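Jondden small whiteboard, two months in

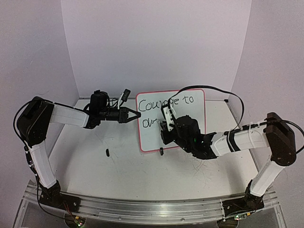

The Jondden with the red border, lying flat with black marker on it.

I wanted somewhere to put the shopping list. What I bought has rounded corners and a thin pinkish-red edge, and it invites grander material. "Courage to" went up on Sunday. The milk went unrecorded.

Black marker reads well from across the room and wipes off with a dry cloth – unless you leave it 30 days, when you'll need spray and some regret. My old Billum ghosted after a week. The magnets are useless. I'd still buy another.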